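Plindlow simulation kit review: second progress report
To: Shobha Krishnan, Clarkdale small grants
16th April

Hi Shobha,

You asked for something shorter than the last one, so I'll try, but you know me. The short version is that we're a bit more than halfway through the Plindlow review, we've spent less than I thought we would, and I now have opinions (plenty of them!) about whether Clarkdale should pay for the full license in November.

Quick refresher, in case this gets passed along to people who missed the first report. Plindlow is a simulation package for tabletop robot arms. You get a virtual room, an arm with a two-finger gripper, a wrist view and a room view, and a library of small assembly jobs built from chunky colored parts. The idea is that a school or a small shop can write and test a handling routine before anyone goes near real hardware. The grant covers one trial seat, my time, and a secondhand workstation to run it on.

Setup took me two afternoons. One of those was my own fault, as I'd put the license file in the wrong folder and then spent ages blaming the installer. The manual is decent on installing and thin on pretty much everything after that. I ended up learning the grasp settings by changing one number at a time and watching what happened, with a notebook next to me like it was 1995.

Since the last report I've been living in the block-handling jobs. I started with plain pick-up-and-hold, then moved on to the ones where the parts go together on a beam.
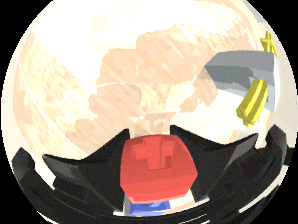 I've logged 2,135 attempts so far, most of them run overnight in batches of 256. I tried batches of 300 first and the workstation ran out of memory somewhere near the end every time, so 256 it is. The batch runner is my favorite thing in the whole package. You set it going, you go home, and in the morning there's a tidy spreadsheet with a line for every attempt and a replay you can open from each line. When something went badly wrong I could usually find the moment in a minute or two.

The grip physics are good for boxy parts held square. They're less good once a part is sitting at an angle in the fingers. I had a run of attempts where the part crept a little at a time for no reason I could find, and support told me to raise the friction value, which fixed the creeping and made letting go look very odd. I've written it up and sent them the replays. They've answered every email so far, usually by the next morning, so I'm giving them a good mark for that.

The wide-angle wrist view needs a mention too. It bends everything toward the edges, and straight lines come out curved. A real wide lens does the same kind of thing, so I'm fine with it, but there's a correction setting and I could not get it to save between sessions. Every morning I switched it back on, and by the second week I'd quit bothering.

I also gave the Gowda add-on a go. It's a separate purchase, and it brings in extra rooms and lets you tilt or shift the viewpoint so your routine doesn't get too comfortable with one angle. I liked it a lot more than I expected to. Routines that looked great from the standard view did noticeably worse when I moved things, and I'd much rather find that out now than after we've bought an arm. 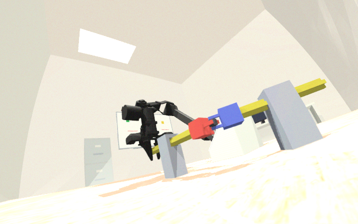 Money and time

We're under budget. The workstation came in cheap and the only extra was a memory upgrade at $288, which I cleared with you by phone. (It still wasn't enough for the bigger batches, sorry.) I've used roughly half my paid hours. The Gowda add-on is on a free trial at the moment, so it hasn't cost us anything yet.

What's next

I want to run the same beam jobs in Pirnstead, the cheaper package we talked about, so you've got a fair side by side. It has no batch runner as far as I can tell, so I'll be starting runs by hand and there will be fewer of them. I'd also like to sit a couple of complete beginners down with Plindlow and see how far they get with only the manual.

Where I'm leaning

If you made me choose today, I'd say buy one Plindlow seat with the add-on and hold off on the classroom pack until they sort out the angled grip problem. I could change my mind after Pirnstead. Could you let me know whether the November decision needs a written quote from each supplier? Plindlow's sales people want a few weeks' notice for theirs and I'd like to get the request in early.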